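Search this site
Enter keywords Go

Print this page | E-mail this article

Folding shirts with a second pair of hands
Nov 4, 2018
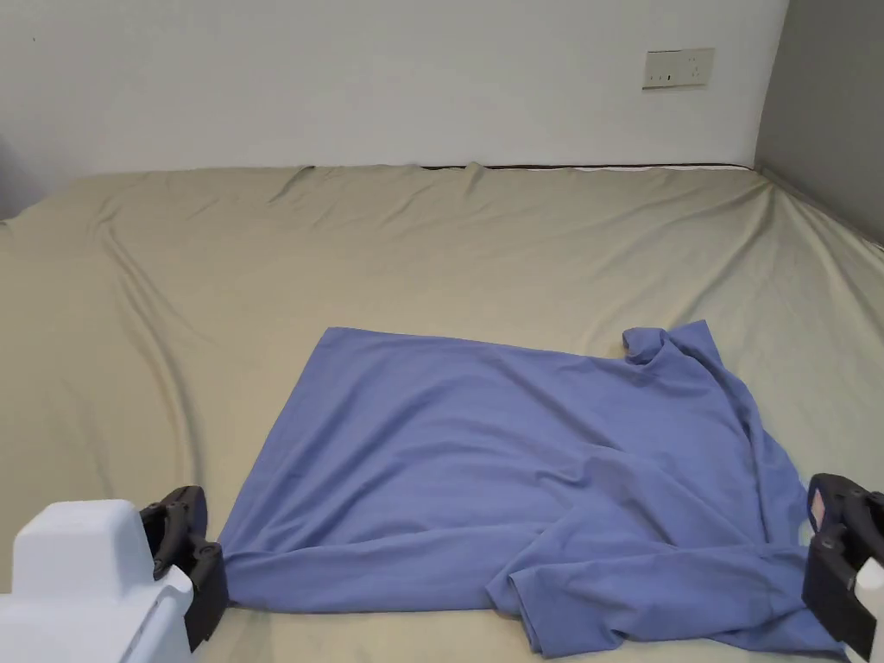 The linen and garment service at Junik has folded clothes by hand for as long as its floor supervisor has worked there. In March it began trying out grippers on part of the folding work, under a contract with Jultelon. The supervisor asked that her name be left out because the trial is still going on.

She has 31 people on her shift. Five of them were moved to the trial, all from the folding side.

"The first thing they wanted to know was whether they were training their replacement," she said. "I told them what I had been told, that no jobs would go during the trial. I couldn't tell them anything about after."

Towels and sheets have gone through machines for years. Clothing is harder, she said, and long sleeves are the worst of it.

"A towel is a towel. A shirt comes to you a different way every time. The sleeve is under the body, or the collar has rolled up on itself. A person gives it a shake and it's mostly done. With the grippers you have to think about where to take hold."

The people on the trial now spend less of the day standing at the long table. They write notes on which folds went wrong and redo the ones that can't be sent out. Two of them like it. One asked to go back, and she let him.

"He said he missed talking. At the table you can fold and talk all day. On the trial you have to watch."

Pay was a sore point. For the first weeks the five stayed on the folding rate, although they were doing paperwork as well. The rate was raised after she took it up with the office. She would not say by how much.

Sore wrists and shoulders are the complaint she hears most from folders, and she hopes the grippers will take over some of that work. She has no numbers on it yet. Her own shoulder has bothered her since her years at Dufour, where she folded uniforms.

Asked what she would change, she said she would have brought the folders in sooner.

"They came with a way to fold a shirt already picked out. It wasn't how we fold. My people showed them ours, and now they're working from that."

The trial has 30 more working days to run. After that, Junik will decide whether to extend it to the night shift.

Contact us | Copyright 2018 Kovel | Back to top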